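Red shirt and white towel in the same basket – wash together or not?
Laundry & Fabric Care > Sorting and Stains

zineb_t
I do one load at a time now and I'm trying to stop sorting into a dozen piles. Most of it is easy. My problem is the red stuff. I have a bright red cotton shirt, bought in January, washed twice so far, both times alone in cold. The white thing with it is a kitchen towel with red stripes and printing on it. My thinking was that the towel already has red on it, so what's the harm. My sister Souad says I will end up with a pink towel. Who is right?

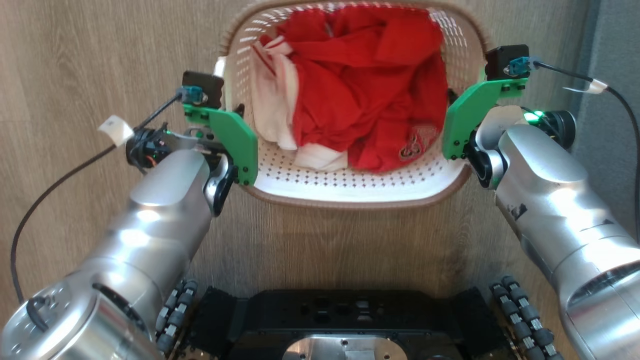
The load in question, red on top, white with the red stripes on the left.

Second question while I'm here. Is a basket with holes all over better than a solid one? I had a solid one before and things at the bottom smelled stale by the time I got to them.

gaber_fan
Your sister is right. Two washes is not enough for a bright red. I would give it five or six before it goes near anything white. Wash the towel with your other whites.

Jacinto A
I disagree with the above. Cold water, short cycle, decent detergent, and most store-bought reds are fine after the first wash. I wash reds with everything and have for years. What ruins whites is hot water and leaving a wet load sitting in the machine overnight.

gaber_fan
"Most" is doing a lot of work there. I had a red sweatshirt that was still bleeding after a year. It took out a set of pillowcases.

Jacinto A
Was that cold?

gaber_fan
Warm. But still.

hala.ashour
You can test it and save the arguing. Wet an inside seam of the red shirt with warm water, press a white paper towel on it hard for a minute, and look. If the paper is clean, wash it with what you like in cold. If there is any pink, keep it separate and test again after the next wash. Do the same with the red stripes on the towel. The printing on cheap kitchen towels runs too, and then it bleeds into its own white parts. Mine did that with no red shirt anywhere near it.

One more thing, if the shirt has a print on it, turn it inside out before it goes in.

zineb_t
I didn't think about the stripes running by themselves. There is a small dark red print on the red one, so inside out it is. I'll try the paper towel tonight.

Fouad Amrani
On the basket. I've had both kinds. Holes are better if you put anything damp in there, like dish towels or gym clothes. Air gets in from the sides and the smell is much less. The drawback is that small things poke through. Also, if you carry wet laundry in it, it drips all the way down the hall.

If yours has holes in the bottom too, don't leave it directly on a wood floor with wet things inside. I had a Holtitz basket like that and it left a mark on the boards that I never got out. Now it stands on an old bath mat.

zineb_t
Holes in the bottom too, yes. I only put dry things in it, wet ones go over the tub until they dry. But I can find a mat.

Jacinto A
Dry things don't need a mat. You'll just have a mat to wash as well.

Fouad Amrani
It's one mat. It takes less time than sanding a floor.

dundulo77
Has anyone used color catcher sheets for this? I put one in with mixed loads, the Flarnex ones. They come out pink or gray so they must be picking something up. I still wouldn't trust one with a brand new red.

hala.ashour
I use them for dark stripes on white. Same opinion, fine for a little dye, no help with a lot of it.

gaber_fan
Waste of money. Sort the load and you don't need them.

zineb_t
Update. Did the paper towel test on both. The red shirt left a faint pink patch at the seam. The stripes on the towel left nothing. So the shirt gets washed alone again and the towel went in with the whites. I told Souad and she was very pleased with herself.

Jacinto A
Faint pink in warm water is close to nothing in cold. I would have washed them together. But it's your towel.

hala.ashour
Test it again after the next wash. And hang the red one up in the shade – direct sun faded mine along the shoulders.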